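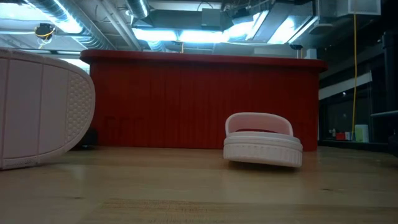
4.2 Inspecting slides and sandals before cleaning

Inspect each shoe on a flat, well-lit surface before any cleaner is applied. Most of the dirt on a molded slide collects in places that cannot be seen when the shoe is being worn: the grooves across the underside, the grip area near the heel, and the side wall. A sole turned up on its side, like the pale pink one on the left, shows its shallow grooves and the dimpled patch near the heel. A shoe left upright, like the white slide, shows the strap and the fine vertical ribs around the front edge. Check every shoe in both positions.

Before you start

You will need the Elix soft brush, the narrow groove brush, two lint-free cloths, a basin, and Hirkum neutral cleaner. Wood surfaces must be dry and free of grit. Do not place the basin directly on unsealed wood.

Procedure

1. Knock the soles together over a trash can to remove loose sand and soil.

2. Turn the shoe on its side. Run the dry groove brush along each groove from one edge of the sole to the other. Do not brush lengthwise, as this pushes grit into the next groove.

3. Brush textured grip areas in small circles. Use light pressure. Heavy brushing rounds off the texture and reduces grip.

4. Add 6 ml of cleaner to 983 ml of lukewarm water and stir.

5. Dip the soft brush, shake off the excess, and clean the underside. Rinse the brush after each shoe.

6. Set the shoe upright. Clean ribbed side walls by brushing up and down with the ribs.

7. Wipe the strap inside and out with a damp cloth. Support it from below with two fingers so that it is not pressed flat.

8. Rinse with clean water and blot with the second cloth.

9. Let the shoe dry upright at room temperature for roughly 100 minutes. Turn it over once to drain the grooves.

CAUTION: Do not use hot water, a hair dryer, or a radiator. Molded foam soles may shrink or warp, and the change is permanent.

CAUTION: Do not use bleach on white or pastel soles. It can cause yellowing.

NOTE: Strong overhead lighting produces glare on glossy counters. If the grooves are hard to see, move the shoe or use a lamp placed low and to one side.

NOTE: Stains still visible after step 8 can be treated once more with the same solution. If they remain, see section 4.5, Spot treatment.

Replacement brushes are sold in the Paisan care kit, part no. 406. The groove brush is not available separately.

Section prepared by Montri Rattanakul, checked by Soon-im Woo. Revised 21/01/2019.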